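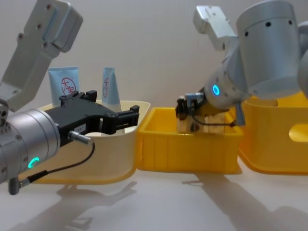
Sorting tubes and small toiletries into open bins – upright or flat?

Last updated August 2024
Print this page | E-mail this page

I am reorganizing the supply table in a shared bathroom and laundry area. The stock is mostly squeezable tubes: toothpaste, hand cream, a stain remover paste and one or two ointments. At present everything is in a single deep drawer, and the tubes at the bottom are creased and difficult to identify. I have bought open plastic bins, all about a hand's length deep, and plan to set them in a row against the wall on a plain tabletop. One category per bin.

Three points I have not settled. First, whether tubes should stand on their caps or lie flat. The caps on most of mine are wide enough to stand on, but a few are narrow and tip over when the bin is not full. Second, whether the bins should touch or have a gap between them. Third, whether color is worth using as the category marker, or whether I should put a label on every bin and ignore the color. The bins came in mixed colors because that was the assortment sold.

Depth of the table is not a problem. Width is limited, so I would like to avoid buying a rack. The bins need to come off the table once a month for cleaning.

– Nultier

Kiros Demissie

Cap down, wherever the cap will support it. The contents settle toward the opening, so there is less trapped air at the outlet when the tube is next used, and the crimped end stays at the top where the batch code and expiration date are usually stamped. You can then read the dates along a row without lifting anything out. Laying tubes flat in a bin of that depth wastes the upper half of the bin and puts the oldest stock at the bottom, which is the fault you already have with the drawer.

For the narrow caps there are two workable methods.

Dividers. Cut a strip of stiff cardboard or corrugated plastic to the inside width of the bin and slot a second strip across it. This gives four cells. A tube with a narrow cap leans against the cell wall and goes no further. Measure the inside width at the height of the strip, not at the rim. Most household bins flare toward the top, and a strip cut to the rim dimension will bow when it is pushed down.

Pairing. Stand a narrow tube behind a wide one. The flat back of the wide tube acts as a support. This needs no materials but fails as soon as the wide tube is taken out.

I use dividers for anything under the width of two fingers and leave the rest loose.

On spacing: let the bins touch. A row of bins in contact moves as a unit and individual bins are less likely to be pushed out of line when someone reaches into one. Gaps collect caps, lint and receipts. The exception is a bin with a thick rolled rim next to one with a thin rim. If the thick rim overlaps the thin one, lifting the thin-rimmed bin will drag its neighbor up with it. Put the thick-rimmed bins at the ends of the row, or turn them so that the rims meet edge to edge.

Ribbed crates are more rigid than smooth bins of the same size and are the better choice for heavy items such as refill bottles. They are slower to clean. Dried paste gets into the angle between the ribs and needs a brush. I would keep the tubes in smooth-walled bins for that reason.

On color: use it as a secondary marker only. Color works for people who use the table daily. It does not work for guests, for anyone with reduced color vision, or after a bin cracks and is replaced with whatever the store has. Put a written label on the front wall, below the rim, and keep the wording to one noun. If the bins are rotated for cleaning, label the back wall as well.

Filling order:

Wipe each bin and let it dry fully before loading. Moisture under a cap leaves a ring that holds dust.

Check dates and discard anything expired.

Load the newest tubes at the back, oldest at the front.

Stop when there is still room for a hand to enter without touching the tubes on either side. With my bins that is 5 standard tubes. With yours it may be 4.

Place the most-used category nearest the door, not in the middle of the row.

Marinho

Agree with cap down. I would skip the dividers. They get soggy if they are cardboard and they are one more thing to wash if they are plastic. A drinking glass in the corner of the bin holds the thin tubes and costs nothing.

Also check that the caps are the screw or flip type and closed properly. I had a flip cap open under load in February and the whole bin had to be emptied and rinsed. Since then anything with a weak hinge lies flat in a separate tray. Ointment tubes made of metal also go in the tray, because they keep every dent.

Starach

just use a shoe organizer on the back of the door, much easier

Nultier

Thank you. A door organizer will not work, as the door slides.

I have set up the row with the bins in contact and the tubes on their caps. Two of the bins did have the rim overlap that Kiros described. Moving the thicker one to the end corrected it. I used the glass method for the ointments and corrugated plastic for the hand cream. The measurement at strip height matters: the difference between the rim and the point where the strip sits was roughly half an inch.

One remaining item. The empty bins slide on the tabletop when pulled from the front. I have put a strip of shelf liner under the row and will see whether it holds through the next cleaning.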